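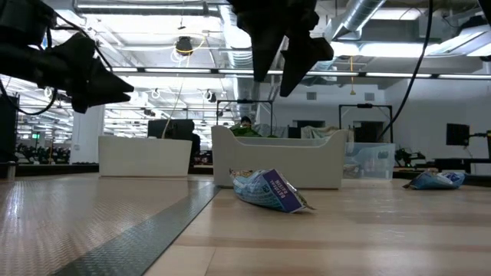
Steketti wrote in that a planner should be left to replan from scratch every cycle, and that caching grasp poses only hides a bad calibration. I disagree in part. Cache the pose, but store the camera transform with it and throw both out together when either changes.

Home | Workshop Tips | Kitchen | Software | Archive

Sorting snack bars: software settings
September – by the Clirnia bench desk

Crinkled wrappers throw glare into the depth image. Take the median of 10 readings before fitting a plane, and drop any patch under 128 points. 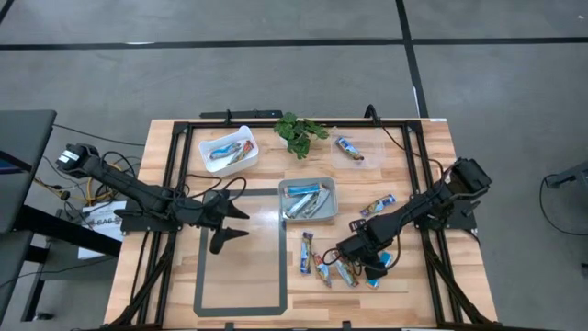 Issue 14

With two arms over one table, give each its own zone in the planner and lock the shared middle – one arm holds the lock, the other waits outside. Enter trays and bins as solid boxes, with the open top left free. Tape outlines belong in the task file as named regions.

Log gripper width at every close. Our Kevamgate log runs to over 1,405 lines and still opens in a text editor.

Contact | Copyright Clirnia | Back to top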